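Print this article | E-mail this article

4. Household textiles and paper goods in small rental units

4.1 Setting and sample

The second part of the study looked at how tenants in small rental units use table coverings, and what they keep on top of them. Our interest was in everyday replacement: how long a cloth stays in use, who decides to change it, and whether disposable paper goods have taken over jobs that cloth used to do. Earlier work by the first author (Demirtaş and Dogar) dealt with towels and bedding only and left tables out.

Forty households agreed to take part. All of them lived in the Retamal buildings, a group of low-rise blocks let mostly on one-year leases. Visits began in September and were carried out by Eylül Aydoğan and Orhun Akbulut. Each household was visited twice, 20 weeks apart. At the first visit the main tenant filled in a short form on laundry, shopping and meals. At the second visit the same form was used again, with one added question on spills and stains.

We did not pay the households. Each one received a plain cotton cloth at the end of the study, whether or not the second form was complete.

4.2 Cloth in use

Most tenants kept a cloth on the table all day and took it off only to wash it. The usual reason given was the table itself. Many of the units were let furnished, and tenants worried about losing part of the deposit over a scratch or a heat mark. A cloth was seen as cheap cover. Few had bought one new - more often it had come from a parent's home or had been left behind by the last tenant.

Plaid and check patterns were preferred over plain colors. Tenants said that crumbs and small stains showed less on them. Pale cloths were washed more often than dark ones, but they were not replaced any sooner. Washing frequency followed access to a machine more closely than it followed the number of people at the table, which agrees with Akbulut (Zübeyde), whose survey covered larger family homes.

4.3 Paper goods on the table

Cloth napkins had almost disappeared. They were brought out for guests, if at all, and several tenants kept a set they had never used. Paper tissues had taken their place at meals and were also used for wiping the table, cleaning glasses and removing makeup. Soft packs were liked for their size, as they could go from the table to a bag and back (Figure 3). 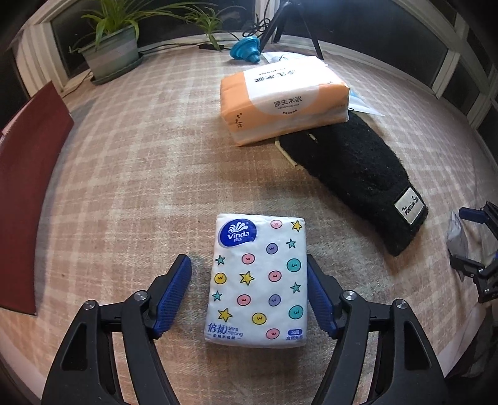 Figure 3. Tissue pack on a plaid table covering.

Tenants who bought tissues in soft packs did not use a separate holder. Those who bought boxes tended to give them a fixed place, often a shelf, and then kept a second supply near the table. We had not expected this and the form had no line for it, so the answers come from visit notes and should be read with some care.

Last updated: Saturday, February 1, 2020

Related items
Towels and bedding in short-term lets
Laundry access in the Retamal buildings
Furnished units and deposit disputes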